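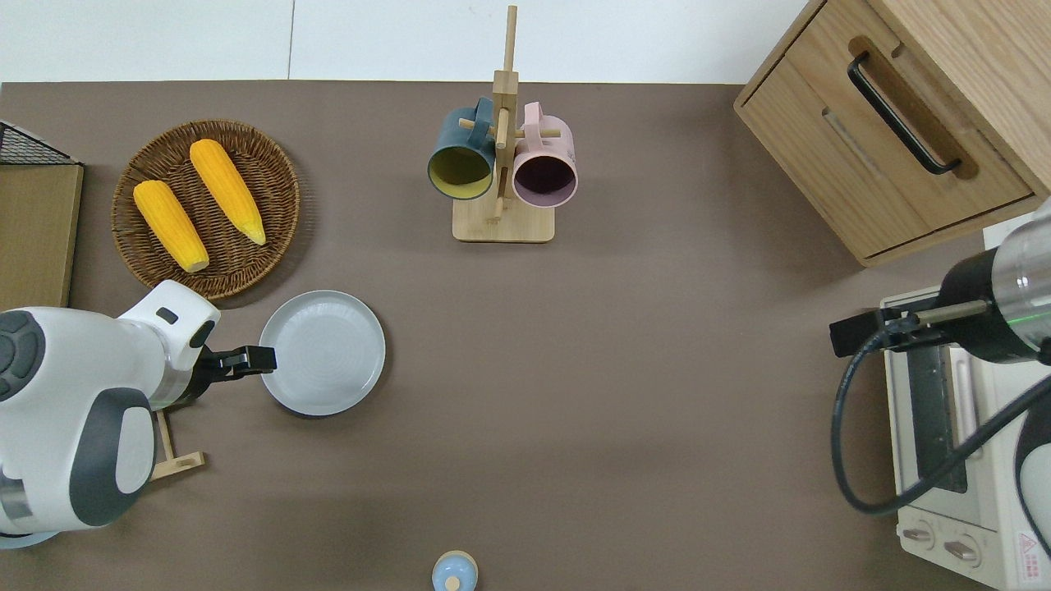
How a robot arm learns to put the plates away

Picking up a plate is easy for you. You see it, you reach out, and your fingers close on it before you have thought much about it. For a robot, the same job is made of lots of small jobs, and each one can go wrong.

At the Moura workshop in Tremberg, people share tools and benches and build things together. One of the builds is called Clesumeck. It is a pair of robot arms and a small pretend kitchen, and the people who work on it want the arms to be able to tidy plates into a rack.

What is a robot arm made of?

Think about your own arm. It bends at the shoulder, the elbow and the wrist. Those places are called joints, and a robot arm has joints too. Inside each joint is a motor, and next to the motor is a sensor that measures how far the joint has turned. Your brain knows where your hand is even when your eyes are shut. The sensors do something like that for the robot.

The stiff parts between the joints are called links. They work like the bones in your arm, and they don't bend at all. All the bending happens at the joints.

At the end of the arm is the gripper. A gripper can have many shapes. The ones on Clesumeck have two fingers that move together and apart, like a pair of tongs. Try picking up a pencil using only your thumb and one finger and you will have a good idea of what that is like. Now try it with a plate (a plastic one, please).

Cables carry electricity to the motors and messages to and from the computer. They need some slack. If a cable is pulled too tight, the arm can't reach as far as it should, and the cable may get damaged. If it hangs too loose, it can catch on things. Ademir Toledo looks after the wiring on Clesumeck, and he moved one cable three times before he was happy with it.

Why build a pretend kitchen?

A real kitchen is a hard place to practise. People walk through it and want their tea. Drawers get left open. So the builders made a small one that stays put, with a few ordinary things on a table: a toaster oven, a mug tree, a basket with corn in it, a cabinet, a dish rack and some plates.

Most of those things have nothing to do with the plate job. They are still useful. An arm that can only work on a bare table will be no help in a house, where there is nearly always something in the way. The arm has to get past the basket without touching it. It has to leave the mugs alone.

How does an arm pick up a plate?

A plate lying flat on a table is awkward to grip. It is wide and low, and most of it is wider than the gripper can open. The arm can't just come down in the middle and squeeze.

The trick is to use the rim. The gripper goes to the edge of the plate and puts one finger above the rim and one finger below it. On many plates the rim is a little higher than the part that touches the table, which leaves a small gap for the lower finger. Then the fingers close and the arm lifts.

Once the plate is off the table, the arm turns its wrist so that the plate stands on its edge, the way it will need to stand in a rack.

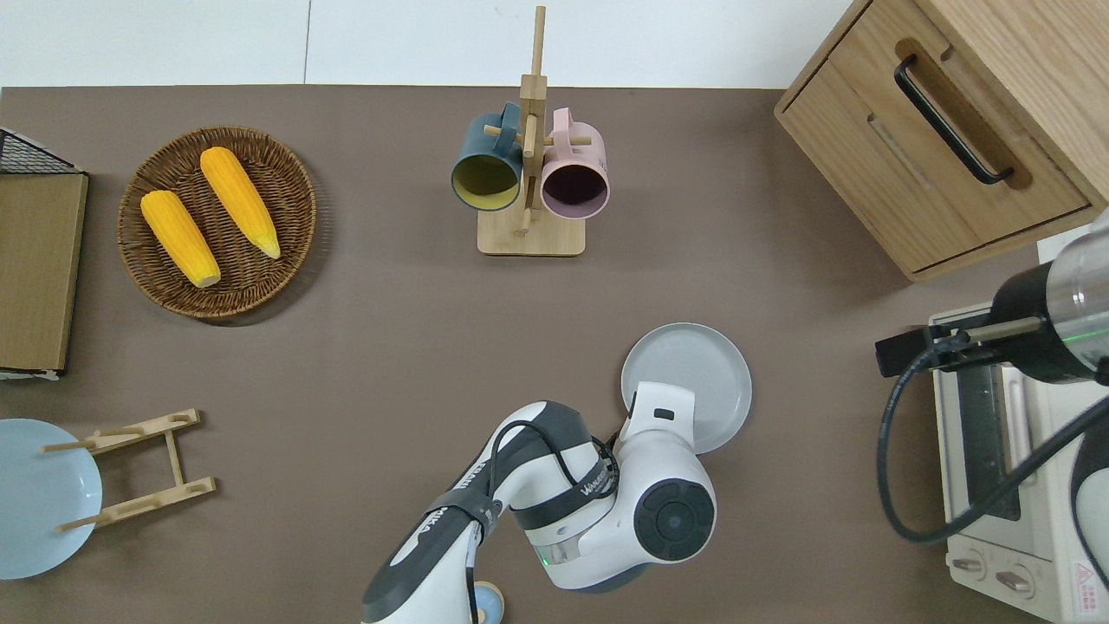

The gripper holds a grey plate upright above the table.

Turning the plate is harder than it sounds. A plate held at its edge is heavy on one side, and it wants to swing down. The fingers have to squeeze hard enough to stop that. With a thin plate or a china one, too much squeezing could chip it. When you carry a plate you feel it start to slip and you grip harder straight away. Some robots have sensors in their fingertips for this, and some only have a number in a program that says how hard to squeeze.

How does it know where the plate is?

The arm uses cameras. A camera looking down from above gives a good view of the tabletop, but it is not so good at telling how high things are. A second camera, off to one side, can help with that. You have two eyes for much the same reason. Close one eye and try to touch the tip of a friend's finger with yours and you may miss.

The computer gets a picture, and a picture is only a grid of coloured dots. It doesn't come with labels saying "plate" or "corn". The computer has to work out which dots belong to the plate, and then where the plate is compared with the arm.

Shadows can be a nuisance. A dark shadow beside a plate can look like part of the plate. Colour matters as well. A blue plate on a brown table is easy to pick out, and a brown plate on the same table would be much harder.

How does the arm learn the job?

There are two main ways to get a robot to do something. You can write down every move for it, or you can show it.

Writing down every move works well if nothing ever changes. A machine in a factory can do the same move all day. But if somebody slides the plate a little to the left, a robot that only follows a list of moves will close its fingers on air.

Showing works differently. A person guides the arm through the job while the computer records the cameras and the joints. Then the person does it again with the plate somewhere else, and again after that. The builders of Clesumeck recorded 92 goes at putting one plate in the rack. They threw out 10 of them, mostly ones where the person guiding the arm had stopped halfway to think. A program called Movden, which the builders wrote themselves, then looked for patterns in all the recordings that were left -- what the arm tends to do when the plate looks like this, and what it tends to do when the plate looks like that.

After that comes testing. The arm is left to try by itself, somebody writes down what happened, and the builders go back and change things. They started in May, and the first tests were slow. The notebook has 52 pages about the rack alone.

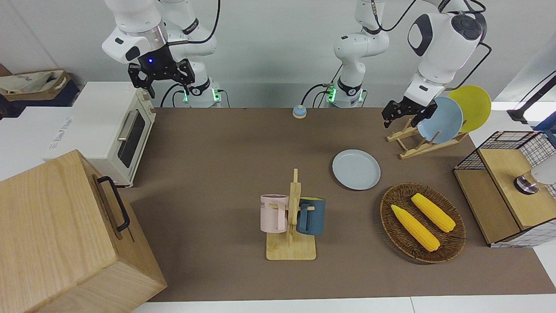 Why do robots move so slowly when they are learning?

Going slowly gives the computer more time to look and gives people more time to stop the arm if something is wrong. A slow bump also does less damage than a fast one.

What is hard about the rack?

A dish rack has narrow slots. To get a plate into one, the arm has to line it up in several ways at once. It must be over the right slot, it must be facing the right way, and it must not be leaning too far to either side. If it is a little bit out, the edge of the plate lands on the wood and stops there.

People fix this by wiggling the plate until it drops in. Robots can learn to wiggle too, and the recordings where the person had to wiggle turned out to be some of the most useful ones.

Letting go is part of the job as well. If the gripper opens too early, the plate falls. If the arm moves away before the fingers are fully open, it can drag the plate back out again.

With two arms there is one more thing to think about. Both arms share the same table, so the computer has to know where each of them is. For now the builders let one arm work while the other stays out of the way.

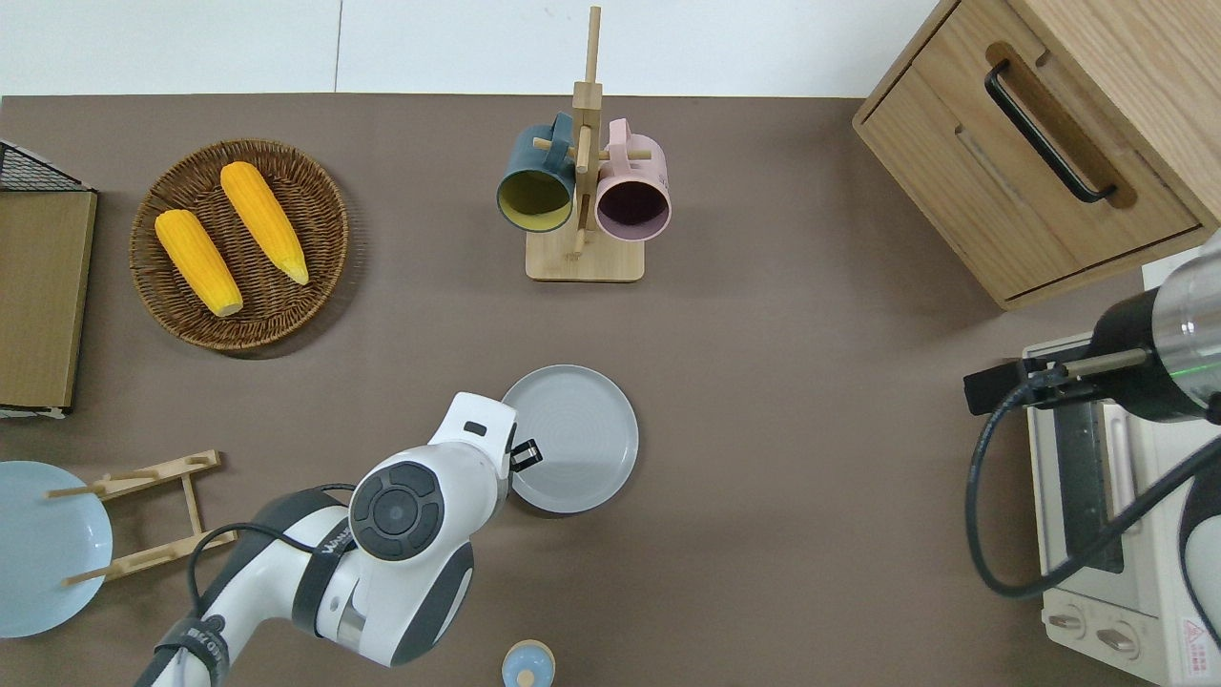 Can a robot arm get tired?

A robot arm doesn't get tired the way you do, but its parts can get warm and they do wear out. Motors that work hard for a long time may need a rest to cool down, and screws can shake loose, so people check them.

Staying safe near a robot arm

The workshop has rules, and they are pinned up by the door. Keep your hands off the table while the arm is switched on. Tie back long hair. Know where the stop button is before anyone starts. If you drop something near the arm, leave it there and tell a grown-up, who will stop the arm first and then pick it up.

Words to know

Joint: a place where the arm can bend or turn.
Link: a stiff part between two joints.
Gripper: the part that holds things.
Sensor: a part that measures something, such as how far a joint has turned.
Rim: the raised edge of a plate.

Page last changed 7 January 2019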